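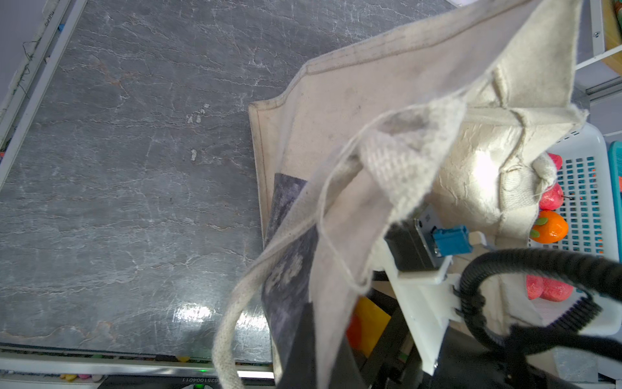
Handgelenkkamera verliert Griffpunkt bei Stofftaschen – Kamera oder Greifer tauschen?

Eingestellt von Glenys Nepia am 2019-06-03
Bereich: Greiftechnik / Bildverarbeitung

Ich vergleiche derzeit zwei Parallelgreifer für das Aufnehmen und Öffnen von Baumwolltaschen. Kandidat A ist ein Griment mit glatten Aluminiumbacken, Kandidat B ein Eretti mit weichen Silikonauflagen. Beide sitzen nacheinander am selben Arm, die Steuerung kommt von Whitcombe. Die Kamera ist über einen gedruckten Halter am Handgelenk befestigt und blickt schräg nach vorn auf den Bereich zwischen den Backen.

Die Aufgabe: Tasche am Saum fassen, anheben, offen halten. Danach sollen kleine Teile (Spielzeugobst aus einem Gitterkorb) hineingelegt werden. Das Hineinlegen ist noch nicht Teil des Tests, es geht zunächst nur um den Saum.

Stand nach je 100 Versuchen pro Greifer: Der Griment hält den Saum in 40 Fällen bis zum Ende der Hubbewegung, der Eretti deutlich öfter, fasst dafür aber häufig zwei Stofflagen auf einmal. Dann ist die Tasche zwar gegriffen, geht aber nicht auf.

Das zweite Problem betrifft das Bild. Sobald die Tasche angehoben ist, füllt der Stoff den größten Teil des Kamerabildes. Die Saumerkennung springt dann auf den Henkel oder auf die Kante des Aufdrucks. Bei Kordelhenkeln ist es schlimmer als bei flachen Gurtbändern. Auf der dunklen Tischplatte mit Marmormuster kommen noch Fehlkanten durch die hellen Adern dazu, außerdem ein Lichtreflex, der die Belichtung verschiebt.

Konkret möchte ich wissen:
Lohnt sich eine zweite, fest montierte Kamera, oder lässt sich das mit der Handgelenkkamera allein lösen?
Gibt es Erfahrungen mit Backen, die zuverlässig nur eine Lage Canvas fassen?
Die Greifkraft ist bei beiden auf demselben Wert eingestellt. Ist das überhaupt ein fairer Vergleich?

Glenys Nepia

Hemi Baxter
Beiträge: 1477

Der Reihe nach, das Letzte zuerst.

Gleiche Greifkraft bei unterschiedlichen Backen ist kein brauchbarer Vergleich. Glattes Aluminium auf Baumwolle hat einen wesentlich niedrigeren Reibbeiwert als Silikon. Du misst damit im Grunde das Backenmaterial und schreibst das Ergebnis dem Greifer zu. Sinnvoller ist es, für jede Paarung die kleinste Kraft zu ermitteln, bei der die Tasche beim Heben nicht rutscht, und darauf einen festen Zuschlag zu geben. Noch besser: beide Greifer mit denselben Backen bestücken. Falls die Lochbilder nicht passen, eine Adapterplatte drucken, dabei aber auf gleiche Gesamtlänge achten, sonst stimmt der Werkzeugmittelpunkt nicht mehr.

Zu den zwei Lagen: Die weichen Auflagen geben nach und drücken die hintere Lage mit hinein. Bei mir hat eine asymmetrische Anordnung geholfen. Eine Backe schmal und starr, mit gerundeter Spitze, die andere breit mit dünner Auflage. Die schmale Backe fährt zuerst von oben in die Öffnung, dann wird geschlossen. Das setzt voraus, dass der Saum einen Spalt bildet. Liegt die Tasche flach, funktioniert es nicht, dann muss vorher eine Ecke angehoben und der Stoff leicht geschüttelt werden. Der umgeschlagene Saum ist dicker als der Rest, das lässt sich über die Backenposition nach dem Schließen abfragen. Ich vergleiche den Wert mit einer vorher gemessenen Einzellage Saum. Liegt er deutlich darüber: öffnen, 9 mm zurück, neuer Versuch.

Zur Kamera: Ja, zweite Kamera. Die am Handgelenk ist für den Anflug gut und nach dem Greifen fast wertlos, wenn der Stoff direkt davor hängt. Eine feste Kamera schräg oberhalb des Tisches reicht. Auflösung ist dabei zweitrangig, wichtiger ist, dass sie die Öffnung auch bei angehobener Tasche von oben sieht. Die Kalibrierung zwischen beiden Kameras nach jedem Greiferwechsel prüfen.

Bei der Belichtung die Automatik abschalten, feste Verstärkung, fester Weißabgleich. Gegen den Reflex hilft ein Polfilter oder eine versetzte Leuchte. Die Tischplatte würde ich für den Vergleich mit einfarbigem mattem Material abdecken und das Marmormuster erst wieder freigeben, wenn die Greiferfrage geklärt ist. Sonst änderst du zwei Dinge gleichzeitig.

Noch etwas zum Kabel: Wellschlauch am Handgelenk mit genügend Schleife verlegen, aber nicht so viel, dass er in den Bildbereich schwingt oder am Henkel hängen bleibt. Letzteres hat mich im Dezember einen Kamerastecker gekostet.

plavport_nutzer

Nimm einen Nadelgreifer. Der fasst Stoff immer.

Hemi Baxter

Nadelgreifer sind für flach liegende Zuschnitte gedacht. An einem vernähten, doppelt gelegten Saum ist die Einstechtiefe schwer einzustellen, und die Teile, die danach in die Tasche sollen, kann man damit nicht greifen. Es müsste also jedes Mal gewechselt werden.

kantenfilter

Nur zur Bildverarbeitung, zu Greifern kann ich nichts sagen.

Die Henkel bekommst du ohne zweite Kamera zum Teil weg, wenn du nicht auf einzelne Kanten gehst, sondern auf die Kombination aus Stoffkante und paralleler Naht. Der Saum hat beides in festem Abstand, eine Kordel nicht. Bei flachem Gurtband klappt das schlechter, das hat je nach Webart auch parallele Linien. Dort zusätzlich über die Breite filtern. Der Abstand ändert sich natürlich mit der Entfernung zur Kamera, du brauchst also eine Tiefenschätzung oder rechnest sie aus der Armstellung.

Den Aufdruck kannst du über die Farbe maskieren, sofern er bei allen Testtaschen ähnlich ist. Bei mir lief das auf einer Plavport mit über 40 Bildern pro Sekunde, die Rechenzeit ist kein Argument dagegen.

Glenys Nepia

Danke. Backenadapter ist gezeichnet, der Druck läuft heute durch. Ich wiederhole die Reihe mit identischen Backen und angepasster Kraft und lasse die Kamera vorerst, wie sie ist, allerdings mit fester Belichtung. Die Abfrage der Backenposition gibt der Griment nur als ganzzahligen Wert in groben Stufen aus. Ob das für die Unterscheidung zwischen einer und zwei Lagen reicht, muss ich erst messen. Die Ergebnisse trage ich in diesem Thema nach.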